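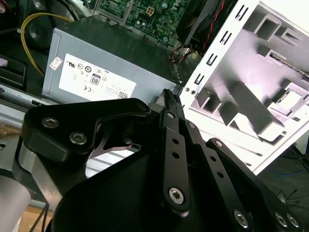
Planning a Surprise Retirement Party on a Student Budget
Event Planning project report, Vallivbridge campus

So for my final project I got to plan a real party, start to finish, and I picked my great-aunt's retirement. She drove a bus for the Ondel school district forever and she loves anything with a beach on it. Easy theme, right? Well, kind of. It was March and the hall is basically a garage with nice windows.

I had a budget of $143 after the hall deposit, and 3 weeks to pull it together. Most of that went to food (taco bar, always a taco bar) and the rest to paper lanterns and a huge roll of blue fabric from Lorente. I draped the fabric over the long tables and used sand-colored napkins, and it looked so much better than my sketch!

The invitations were the rough part. I made two versions, and the first one had the wrong start time on it, so four families showed up early and ended up helping me hang lanterns. My aunt walked in at 6:30 and cried before she even got her coat off — I'm counting that as meeting my first project goal.

What I would change: fewer games, more chairs. We never touched the ring toss. I'd also start the playlist sooner, and put the cake farther from the door. Receipts and the seating chart are in the appendix.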